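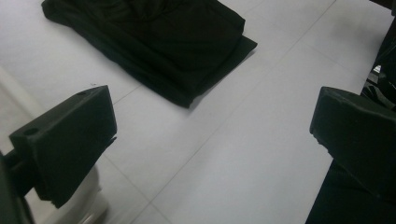

What time should I arrive for the open day?
Doors open at 10 in the morning and the last visitors are let in at 3 in the afternoon. The first demonstration begins half an hour after opening. Please allow time to sign in at the front desk, where you will be given a badge.

Where is it held?
In the Fadholm building, on the ground floor. The main entrance is on the car park side. Follow the signs marked Clellivura Open Day. The back gate is for deliveries and will be locked.

Do I need to book?
Yes. We have 200 places for the day and each booking covers one person, including children. Your confirmation email is your ticket. You can show it on your phone or bring a printed copy.

How much does it cost?
Entry is free. The café takes cards only.

What will I see?
The day is about how robots are taught to handle clothes and other soft things. There are demonstrations with hand-held grippers, which a person carries and works by hand, and with the Givosus arm, which runs on its own once started. Between demonstrations you can talk to staff at the benches and look at the gripper fingers up close.

What is a hand-held gripper for?
It lets a person do a job with the same sort of fingers a robot would use. The movements are recorded, and the recordings are used later to train the robot.

Why clothes?
A box keeps its shape when you pick it up. A T-shirt does not, and it lands differently each time it is put down. Black fabric is a hard case as well, as folds and overlapping layers show up only faintly on it. A black garment lying on a pale floor has a clear outline, but finding the upper layer within that outline is another matter.

Do you only work at tables?
No. Some of the work is done at floor level. In the picture at the top of this page the fingers are open over the tiles, with a dark piece of fabric lying a little further off.

Can I try a gripper myself?
Yes, at the hands-on bench. Turns are short and there may be a queue, which is usually shorter before noon. You do not need any experience. Long sleeves should be rolled up and loose bracelets taken off.

Will the robot always get it right?
No. Expect dropped items and second attempts. The demonstrations are run live and we do not stop them when a fold goes wrong.

How long is each demonstration?
The Givosus demonstration lasts 20 minutes, with time for questions afterwards. The hall seats 70. If it is full when you arrive, ask at the desk for the time of the next one.

Is there a talk?
The Jankauskaitė Lecture is at 2 in the afternoon in the upstairs room, which has 100 seats. It is an introduction to robot learning and needs no maths. Seats cannot be reserved.

Can I bring children?
Yes. Under-12s must stay with an adult at all times. They may use the hands-on bench if they can hold the gripper comfortably in both hands.

Is the building accessible?
There is step-free access from the car park and a lift to the upper floor. The hands-on bench can be lowered. Let us know when you book if you would like a seat kept near the front of the demonstration hall.

May I take photographs?
Yes, without flash. Please ask before photographing staff or other visitors, and leave the screens at the recording desk out of your pictures.

What if I can no longer come?
Cancel using the link in your confirmation email. Your place will go to the next person on the waiting list.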